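We use cookies to remember your settings and to see which pages are read most. Accept all | Manage choices

Asholm Community Library
Progress report to the Pevmont Fund, second period, to the end of March
Prepared by Sigita Jõgi, project lead

1. Where we are

The move out of the old reading room is finished and lending has started again from the Hanrahan building. We opened the doors four weeks later than the date in the grant agreement. The delay came from the floor in the back half of the building, which had to be levelled before any heavy furniture could go in. Your office agreed the new date in writing and the total budget has not changed.

2. Stock

We packed 860 books for the move and have put 700 of them back into lending. The rest are in storage at Citside. Most are older reference volumes and duplicates, and we would like to offer them to the two primary schools before anything is sold. The large print section came through complete.

Relabelling took longer than planned. The old spine labels had dried out and many fell off in the boxes, so we stopped partway through and bought a better grade of label. The extra cost was met from the stationery line.

3. Opening hours and use

We are open 16 hours a week, including one evening until 7.30. The evening is the quietest session so far. The morning sessions are well used, mainly by parents with small children and by people who want help filling in forms. We did not plan for the form-filling – it takes up a good part of the desk time – and we may need to look at how the desk is staffed.

The reading group has started again with 14 members. They meet in the side room and have asked for better lighting, which is on the list for the next period.

4. Children's corner

This part of the work is behind. The carpet is down and the walls are painted, but the furniture has not been ordered. We asked families what they wanted and the answers were mostly about low shelving that children can reach, and somewhere to sit that is not the floor. We have settled on open units in a pale colour.

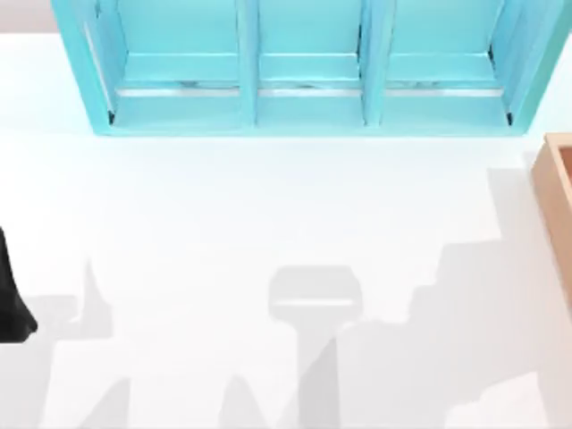
Computer-rendered view of a light turquoise unit with three open compartments.

Two suppliers have quoted for low units. The cheaper quote leaves out delivery and fitting, so we have gone back to ask for a full price. We expect to place the order early in the next period.

5. Spending

Spending is within budget overall. The floor work went over its line and was covered by contingency, and heating has come in under. A full statement is attached separately, with the receipts for the floor and the van hire.

6. Risks

The lease on the Citside storage ends in the summer. If the schools do not want the books we will need another place for them, or a decision to let them go. The boiler is old and has been serviced, but the engineer would not promise another winter.

7. Next period

– Order and fit the children's furniture
– Improve the lighting in the side room
– Agree what happens to the stored books
– Review the evening session

We would be glad to know whether any underspend on heating can be moved to lighting. A reply before the order goes in would help.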